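Week six of robot club and our Clalberg entry has a name at last - we're Team Hiltito. No, I didn't get a vote.

Job for this term: orange ball, clear bin, put one in the other. We do it by hand with the grippers first and the arm has to learn from our goes. We need 195 by the end of June.
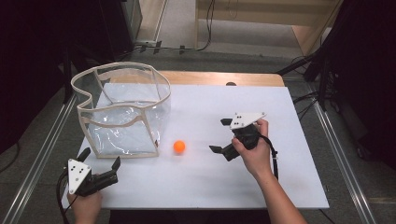

Both grippers open, ball next to the bin. Steady hands please!

We're on 96. The other group say they're going for 1,000, good luck to them.

My wrists ache and I've started picking up crisps like this at home - thumb and finger, very slow, very straight. 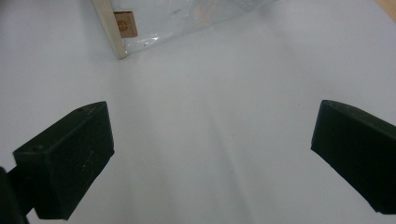
What the gripper sees. Lots of white board.

Back at it tomorrow, 2 till late. Bring snacks, the machine's eaten my change again.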